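Tábuas e bancadas de madeira: dicas rápidas

Escrito à pressa, depois arrumo isto melhor.

Limpeza do dia a dia. Pano húmido, bem torcido, detergente neutro. Secar logo. Nada de deixar de molho, nada de máquina da loiça. A minha primeira tábua foi à máquina em abril e abriu ao meio.

Cheiro a alho ou cebola: sal grosso, meio limão, esfregar no sentido do veio. Cinco minutos, passar por água, secar em pé. Deitada não, que fica a humidade presa por baixo e empena.

Manchas de café e vinho tinto. Bicarbonato com umas gotas de água, pasta grossa. Deixar actuar, escovar de leve. Se não sair à primeira, repetir antes de pegar na lixa.

Óleo. Uso o mineral da Noltis, o de garrafa pequena. Azeite não, rança! Camada fina, esperar de um dia para o outro, tirar o excesso com um trapo de algodão. Na bancada grande levo 2 demãos. Na tábua do pão uma chega. A cera da Caken também serve mas demora mais a secar e agarra pó.

Trapos com óleo de linhaça: estender ao ar livre até secarem, nunca amarrotados no lixo. Pegam fogo sozinhos. A sério.

Riscos e cortes fundos. Lixa 120, depois 240, sempre com o veio. Limpar o pó com pano quase seco. Voltar a pôr óleo, senão a madeira fica áspera e bebe tudo o que lhe cai em cima.

Queimaduras de tacho: raspador primeiro, lixa depois. As mais fundas não saem por completo, fica a sombra. Vive-se com isso.

Tábuas coladas às pranchas: ver as juntas de vez em quando. Se a unha entra, está a abrir. Cola de madeira própria para contacto com alimentos, grampos, 24 horas quieta. Apertar os grampos com jeito, que se a cola sair toda não segura nada. Limpar o que escorrer enqunto está fresco.
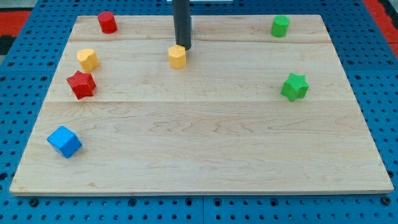

De quanto em quanto tempo se põe óleo?
Uma vez por mês nas que vão à faca todos os dias, de três em três meses nas outras. Se a água deixar de fazer gota em cima da madeira, está na hora.

Guardar: ao alto, longe do forno e do radiador. Duas tábuas encostadas uma à outra ainda húmidas ganham bolor, pôr uma rolha cortada no meio. Bolor já instalado: vinagre branco, sol fraco, lixa fina e óleo outra vez.

Falta a parte das facas, fica para a proxima.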